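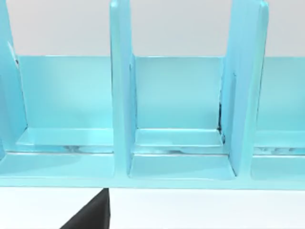
Posted 29 October 2021 by slotmonger

Trying to get a number together for the kitting bench before the January budget closes and I keep going round in circles. One arm, one two finger gripper, racks, fixture plate. Parts come out of a bin and go in slots, that's the whole job. Doing the layout in sim first so I don't buy the wrong stuff twice. The rack is modelled with tall dividers, a back panel in each slot and that little ledge at the bottom, and I can't decide if the ledge helps or if it's just one more edge to catch a fingertip on. Jansen quoted 2,440 for a set of racks made to that shape, delivered. Clelta sells an off the shelf bin rack for a lot less but no ledge and the dividers are short. Anyone bought either? Arm is already approved, it's everything else I have to fight for.

boxcutter_b

2,440 for plastic racks?? How many in a set

slotmonger

9. Includes the mounting feet. Doesn't include the plate.

boxcutter_b

ok less crazy than I thought. still wouldn't. Buy one Clelta, bolt it down, run it a month. You will change the slot width, everybody changes the slot width

greasenipple

Disagree with boxcutter. We did the "buy one cheap one and see" thing at the Woltamthorpe site and then had to redo every taught position when the real racks showed up with different pitch. Cost us way more in hours than the racks did. If the sim says the shape works get the shape.

boxcutter_b

if the sim says. sim says lots of things. sim plastic doesn't flex

greasenipple

Fair but neither does a decent rack if you support it.

tinplate_4

What's the clearance between finger and divider when it's all the way in? That's the only number I'd care about. Looking at your render those dividers go way up past the back panels so you're committed to coming in from the front, or straight down between two of them. No sneaking in from the side. Fine if your fingers are skinny. If you go to a wider pad later you're stuck.

Also – don't forget spare fingers in the budget. They get bent. Put in more than you think.

slotmonger

Front approach, yes. Slot is 75 mm wide inside, part is a lot narrower then that so I have room to open. Hadn't put any spares down, thanks, adding a line.

tinplate_4

75 is ok. Ledge doesn't bother me then. Actual use for it, it keeps the part up off the rail so you can get under it on the way out. I'd keep it but ask for a chamfer on the front lip.

boxcutter_b

Chamfer = another quote = another two weeks lol

mrs_conveyor

Purchasing person here not an engineer so ignore me on the fingers. But please get the plate and the racks on ONE request. Every time someone sends me the racks in one quarter and the thing the racks sit on in the next, the second one gets cut. Then there's a box of racks on a shelf for a year. Also freight. Also whoever is doing the install, is that in there?

slotmonger

Install is me

mrs_conveyor

Then put your hours in. They'll ask.

greasenipple

^ this. And put a contingency line, call it whatever your place calls it. We forgot cable management completley, ended up being over 73 just in clips and sleeving for one arm. Not big money but it had to come out of somebody's training budget and there was a whole email chain.

pallet_jackie

Anyone used Grutley for this? They do a cut to order thing, you send a drawing. I got dividers off them for a manual bench, nice finish, maybe too nice. Very glossy. If slotmonger's putting a camera on it I'd ask for matte. Render has that same shiny look and the real ones threw glare all over our barcode reader.

slotmonger

Camera yes, on the wrist. Hadn't thought about glare at all. The shiny thing is just whatever material was default, light blue because I could see it against the white table. Does Jansen do matte?

pallet_jackie

No idea on Jansen. Grutley does, small upcharge. Lead time was longer than they said though, so ask and then add to it

boxcutter_b

or scuff it with a pad. free

greasenipple

please do not scuff brand new racks with a pad

boxcutter_b

have done it. worked fine. parts don't care

tinplate_4

Parts might care, depends on the part. What is it slotmonger

slotmonger

Small molded housings, cosmetic on one side. So yeah they care a bit.

tinplate_4

Matte from the supplier then. And get a sample before you commit to the whole set – if they won't do a sample I'd walk.

slotmonger

OK so where I am now: asking Jansen and Grutley both for matte + chamfer, one sample each, racks and plate on the same request, spare fingers, cable stuff, my hours. Still going to price one Clelta for boxcutter's sake. Will post the quotes when they come in, if they come in.

boxcutter_b

you'll change the slot width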